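Print this thread | E-mail this thread

Sticky footer and print stylesheet fighting each other

tulin_e
Posted February 2022

Ok so I've got a docs site, plain HTML, one CSS file, no framework. Grid on the body, footer stuck to the bottom with min-height: 100vh and a 1fr row in the middle. Works great on screen. Print it and I get a blank page at the end of every single article. Every one. Client (Mahmoudi, they do manuals) prints EVERYTHING so this is not optional.

Tried already:
display: block on body inside @media print
min-height: 0 on body
page-break-after: avoid on the footer

Blank page still there. Firefox and Chrome both. What am I missing

bahman_j
Is the 100vh on body or on html? People set both and forget one of them.

tulin_e
body. let me look

tulin_e
ugh. both. html has height: 100% from some reset I pasted in years ago. Took it out and the blank page is gone on short articles. Long ones still have it.

usa.nuchit
Long ones is probably margin on the last thing in main. Margin pushes past the page, new page, nothing on it. Put this in print:

main > :last-child { margin-bottom: 0; }

Also drop the footer in print. Who wants a nav footer on paper.

afshin_d
Disagree on dropping the footer. Copyright line and version number live in there for most manuals. If you hide it the support desk gets a printed page with no version on it and then it's a guessing game. Been there with Plendivmont, never again.

usa.nuchit
So hide the links and keep the line. Not hard. footer nav { display: none }

afshin_d
Sure but thats not what you said

usa.nuchit
Fine. Its what I meant.

bahman_j
Children. Tülin, are your images capped in print? A tall figure that doesn't fit gets bumped to the next page whole and you end up with big gaps. Not the same as your blank page but you'll hit it next.

tulin_e
Not capped, no. max-width: 100% and height: auto, thats it. And figures print wrong too. I get 3 paragraphs of text, then the image
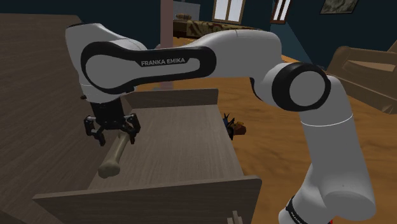
Fig. 1. Gripper holding the bone-shaped part over the open drawer (simulation).

and then the caption lands on the next page by itself. Image bottom of page one, caption top of page two. Looks terrible. They are in a figure / figcaption like they should be.

bahman_j
figure { break-inside: avoid; }

Add the old page-break-inside: avoid too, costs you nothing.

tulin_e
Have it. Does nothing.

t_nazari
Is figure inside a grid or flex container? Breaking inside those has been flaky for as long as I've done this. break-inside gets ignored if some parent is flex, or a float, or inline-block. Walk up the tree and set them all to display: block in print. All of them, not only body.

tulin_e
main is a grid. article inside it is flex, column direction, for the gap. So two of them.

t_nazari
There you go. Kill both.

tulin_e
YES. Caption sticks to the figure now. But the gap is gone obviously so paragraphs are all jammed together. Do I really need to write all the margins again just for print??

t_nazari
article > * + * { margin-top: 1em; }

One line. I'd use it on screen too and lose the flex, what is it buying you? Flex column for body text is silly.

afshin_d
Not silly. Gap doesn't collapse, margins do. On a big site with writers pasting in who knows what, I'll take gap any day.

t_nazari
Collapsing is a feature in running text. It's the reason it exists.

afshin_d
Its a feature until a heading follows a callout box and you have two different spacings on the same page. We went thru 353 templates at Flilico fixing exactly that.

t_nazari
353 templates is your problem there, not margins

bahman_j
lol

usa.nuchit
Can we get back to the blank page. Tülin did last-child fix it?

tulin_e
Sort of. Fixed in Firefox. Chrome still does it on one article, the one ending in a table. Wrapper on the table has overflow-x: auto for phones.

usa.nuchit
overflow: visible on the wrapper in print. Scroll boxes and paper don't mix.

tulin_e
That did it!! All clean. Final version for whoever searches this later:

@media print {
html, body { height: auto; min-height: 0; }
body, main, article { display: block; }
article > * + * { margin-top: 1em; }
main > :last-child { margin-bottom: 0; }
figure { break-inside: avoid; page-break-inside: avoid; }
figure img { max-height: 80vh; }
.table-wrap { overflow: visible; }
footer nav { display: none; }
}

Kept the version line, Afshin wins that one.

bahman_j
I'd do the max-height in cm. vh in print is whatever the browser feels like that day. 16cm or so is safe on both letter and A4.

tulin_e
ok changing it. Havent tried Safari yet, don't have a Mac here. Anyone?

t_nazari
Can try tonight, send me the link to the table one

Print this thread | E-mail this thread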